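About Us | Visiting Scholars & Exchange

Reading time: 2 minutes

Most exchange programs promise to change your life. We've read those brochures too, and we don't believe them. The Ghoneim School of Languages brings in 3 visiting instructors a year, gives each one a real course load, and asks students in March whether it was worth the tuition. Sometimes they say no. We print those answers in the same newsletter as the nice ones.

Zainab Eze started the visitor program after sitting through one too many guest lectures where a famous name talked for an hour and flew home. Her rule is that a visitor teaches a full term or doesn't come. Suleiman Ogunleye, who handles placements, has turned down people with longer résumés than his own over it.

We have 161 students enrolled, and we'd like to keep it near that. Bigger schools will tell you that size doesn't affect how much you get to speak in class. Try it in a room of forty.

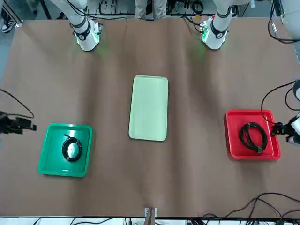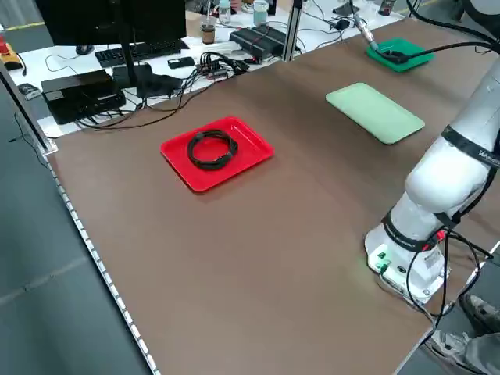

Trays on the work table, two views.

As for "immersion" – we use the word as little as possible. Two weeks with a host family is pleasant, and you will learn to ask for more rice. It won't make you fluent. Our own exchange with the Brokavness campus runs a full semester, and even then Tamunoemi Mohammed, who teaches the returning group, starts by finding out what they've already forgotten.

We don't rank ourselves against other schools and we've stopped filling in the surveys. If you want to know what a class is like, sit in on one. Wednesday evenings are open, no sign-up. The application fee is $500 less than it would be if we advertised on buses, by which we mean there isn't one.

Comments (3)

Somtochukwu Tijani: Sat in twice before I enrolled. The second class was better than the first.

Prilta_reader: No fee, fine, but what does the semester abroad cost? Couldn't find it anywhere on this page.

S. Danladi: It's on the exchange page, near the bottom. Took me a while too.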